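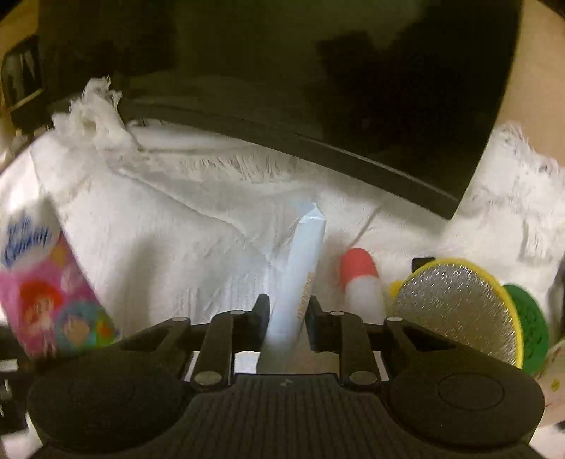

흰 천 위의 길쭉한 봉지. 끝이 접혀 있고, 옆면 글씨는 읽기 어렵다.

잡동사니 서랍 비우기: 작은 물건을 천 위에 펼쳐 놓고 끝장내는 법

어느 집에나 서랍이 하나 있다. 우리 집에서는 부엌 맨 위 칸이다. 열 때마다 무언가에 걸려서 손을 납작하게 밀어 넣고 눌러 줘야 열린다. 이 동작에 익숙해졌다면 정리할 때가 한참 지난 것이다.

이 글은 서랍 하나를 오후 한나절에 비우는 방법이다. 집 전체를 바꿔 주는 방법은 아니다. 그런 글은 다른 데 많고, 나도 꽤 읽었고, 읽는 동안 서랍은 그대로였다.

준비물

무늬 없는 천 한 장. 낡은 이불보나 식탁보면 된다. 다림질은 하지 않는다. 구겨진 천이 오히려 낫다. 둥근 물건이 주름에 걸려 덜 굴러간다.
작은 그릇 몇 개. 뚜껑 없는 것.
종이테이프와 펜.
쓰레기봉투 하나.
음료 한 잔. 천 위에는 올리지 말 것. 이유는 작년 6월의 나에게 물어보기 바란다.

수납함은 아직 사지 않는다. 정리를 결심한 사람이 맨 먼저 하는 일이 수납함 쇼핑인데, 그러면 정리할 물건이 수납함만큼 늘어난다. 나는 졸렌트도 아니고 조멘트(Zoment)라는 곳에서 칸막이 상자를 세트로 샀다가, 그 상자를 넣어 둘 상자를 한참 찾았다.

1단계. 통째로 쏟는다

하나씩 꺼내지 않는다. 하나씩 꺼내면 손에 든 물건마다 사연이 생기고, 세 번째쯤에서 옛날 영수증을 읽고 앉아 있게 된다. 서랍을 빼서 천 위에 살살 뒤집는다. 서랍이 안 빠지는 구조라면 두 손으로 퍼낸다. 바닥에 남은 가루는 정체를 궁금해하지 말고 닦는다.

쏟은 다음에는 물건끼리 겹치지 않게 편다. 손바닥으로 쓸면 작은 것들이 천 밑으로 들어가니 집어서 옮긴다.

2단계. 정체를 아는 것부터 뺀다

보자마자 이름을 말할 수 있는 물건을 먼저 골라낸다. 건전지, 고무줄, 병따개, 가위. 같은 것끼리 그릇에 담는다. 이름을 말하는 데 삼 초가 넘게 걸리면 천 위에 그대로 둔다.

건전지는 새것과 다 쓴 것이 섞여 있기 마련이다. 다 쓴 건전지를 서랍에 도로 넣는 습관은 인류 공통인 듯하다. 쓰던 기기에 넣어 보고, 안 되는 것은 그 자리에서 수거용 봉투로 보낸다. '혹시 모르니'라는 말은 금지한다.

3단계. 봉지와 포장

사진처럼 길쭉한 봉지가 서랍마다 꼭 나온다. 설탕인지 건조제인지 접착제인지 겉만 봐서는 모르는 것들이다. 규칙은 간단하다.

글씨가 읽히면 읽고, 적힌 대로 처리한다.
글씨가 흐리거나 지워졌으면 버리는 쪽에 둔다.
뜯어서 냄새를 맡아 보지 않는다. 맛은 말할 것도 없다.
먹는 것일 수도 있고 아닐 수도 있는 물건은 먹는 것이 아니다.

친구 니카노르 피게로아는 마지막 규칙에 반대한다. 그는 출처 모를 봉지로 커피를 달게 만들어 마신 적이 있고, 본인 말로는 괜찮았다고 한다. 참고만 하시라.

약으로 의심되는 것은 따로 모아 폐의약품 수거함이 있는 약국이나 주민센터에 문의한다. 변기에 넣지 않는다. 포장이 없는 알약도 마찬가지다.

4단계. 모르는 것들

이제 천 위에는 부품, 뚜껑, 무언가의 다리만 남았을 것이다. 색이 곱고 모양이 둥글어서 버리기 아까운 플라스틱도 꼭 끼어 있다. 예쁘다는 것은 용도가 아니다.

전부 그릇 하나에 모으고 종이테이프에 오늘 날짜를 적어 붙인다. 14일 동안 눈에 보이는 곳에 둔다. 식구들에게 한 번 보여 주고, 주인이 나타나면 넘긴다. 기한이 지나도 찾는 사람이 없으면 분리배출한다. 버린 다음 날 그 부품이 필요해지는 일은 물론 생긴다. 나는 이케르 알카라스에게 빌린 접이식 의자의 나사를 그렇게 보냈고, 의자는 지금도 살짝 기울어 있다.

5단계. 다시 넣기

자주 쓰는 것은 앞, 가끔 쓰는 것은 뒤. 이보다 복잡한 체계는 한 달을 못 간다. 칸막이는 잘라 쓴 우유갑이나 과자 상자로 충분하다. 앞쪽 한 칸은 비워 둔다. 어차피 채워질 칸이라 미리 자리를 정해 주는 셈이다.

작은 봉지류를 남기기로 했다면 세워서 꽂는다. 눕히면 맨 밑으로 가라앉아 다음 정리 때나 다시 만난다. 글씨가 있는 면을 앞으로 돌리고, 글씨가 희미해지기 시작했으면 테이프에 내용물을 적어 붙인다. 줄여 쓰지 말 것. 우리 집에는 'ㅅㅌ'이라고 적힌 봉지가 있는데 설탕과 세탁 사이에서 아직 결론이 안 났다.

마무리

천은 네 귀퉁이를 모아 들고 밖에서 턴다. 털기 전에 주름 사이를 손으로 한 번 훑는다. 핀이나 작은 나사가 꼭 거기 숨어 있다. 그다음 세탁기에 넣고, 서랍을 끼우고, 손으로 누르지 않아도 열리는지 확인한다.

여전히 걸린다면 물건 탓이 아니라 레일 탓일 수 있다. 레일 손보는 법은 다음 글에서 다룬다. 우리 집 것부터 고친 다음에.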